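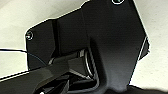

Reading time: 4 minutes

Water use in hand dishwashing in shared student houses
Weromora project report
Geeta Awasthi
Submitted Jul 14, 2024

Summary

Hot water used at the kitchen sink was metered in seven shared houses during May. A total of 144 washing-up sessions were logged, with a combined draw of 1159 litres. Sessions in which a bowl or plugged sink was filled used less water than sessions carried out under a running tap, both per session and per item washed. The difference was largest for small loads.

1. Background

None of the houses in the study has a dishwasher. Washing up is done by hand, usually by one person at a time and usually after a single meal. Tenants in all but one of the houses pay for gas and water separately from rent, but the bills are not broken down by use and tenants had no figure for the kitchen.

Published estimates for hand dishwashing vary widely, partly because the number of items and the degree of soiling are rarely reported together with the volume. This project set out to measure volume and item count in the same session. Soiling was not measured.

2. Sites

Four of the houses are on Lyons Road and three are on the Comon estate. The Lyons Road houses are older and have separate hot and cold pillar taps. The Comon houses have mixer taps. All seven have combination boilers, so there is a delay between opening the hot tap and hot water reaching the sink. The length of this delay depends on the pipe run and was measured once in each house before logging began.

3. Equipment

A Nanero inline flow meter was fitted to the hot supply under each sink. Cold water was not metered in the Lyons Road houses, where the cold tap is also used for drinking and for filling kettles. To keep the two sets of results comparable, the cold supply was left out at Comon as well. All volumes in this report are therefore hot supply only, including the cool water drawn from that supply before the boiler output arrives.

Each meter was checked before installation by running 800 ml into a measuring jug five times. Two meters read slightly high and their results were corrected by a fixed factor. The remaining meters were used as supplied. The check was repeated on removal and no further correction was needed.

4. Method

Tenants filled in a paper sheet kept beside the sink. They recorded the meter reading before and after washing up, the method used, and the number of items. Cutlery was counted as one item per handful, following a short trial in which individual counting was found to be slow and inconsistent.
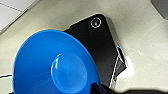 Photo: Geeta Awasthi

Method was recorded as one of two types. A session was entered as "filled" if a bowl, or the sink with the plug in, was filled at the start and most items were washed in it. It was entered as "running" if items were washed under the tap. Mixed sessions were entered under whichever method was used for the larger number of items. Rinsing after washing was counted as part of the session in both cases.

Sheets with a missing reading were discarded. Where the item count alone was missing, the tenant was asked the same day and the session was kept if an answer could be given.

5. Results

Filled: 81 sessions, 486 litres, 884 items
Running: 63 sessions, 673 litres, 482 items
All: 144 sessions, 1159 litres, 1366 items

Mean volume per session was 6.0 litres for filled and 10.7 litres for running. Mean volume per item was 0.55 litres for filled and 1.40 litres for running.

The longest pre-boiler delay was in an end-terrace house on Lyons Road, where the boiler is on the first floor at the opposite end of the building. Tenants there often left the tap open until the water ran warm before putting the plug in. The cool water went straight down the drain and was still recorded by the meter, so the filled sessions in that house have a higher volume than the bowl alone would account for.

Running sessions were more variable. The largest single draw was recorded after roasting tins had been soaked, emptied and scrubbed under the tap. Small running sessions, typically a plate and a mug, had the highest volume per item in the data, again owing to the wait for warm water.

6. Discussion

Method was chosen by the tenants and was not assigned. Filled sessions tended to be larger, with a mean of 10.9 items against 7.7 for running, and part of the difference per item follows from this. A bowl takes much the same amount of water whether it is used for four items or fourteen. A comparison restricted to sessions of similar size still favoured the filled method, but the number of sessions in each size band was small and the result should be treated with caution.

Leaving out the cold supply affects the two sites differently. With a mixer tap, a user who rinses at a warm setting draws from both supplies and only part of that is recorded. Volumes at Comon are likely to be understated for this reason, and no comparison between the two sites has been attempted.

Tenants knew that they were being metered. Two said that they had begun filling the bowl more often after the sheets went up. The early sheets from their house show more running sessions than the later ones, though there are too few to test.

7. Further work

Metering both supplies would remove the main source of uncertainty. Boiler gas use could be logged over the same period, as the energy used to heat the water was outside the scope of this report. A repeat in winter, when incoming mains water is colder, would show whether the wait for warm water changes with season.

Blank recording sheets and the correction factors for the two adjusted meters are given in Appendix A.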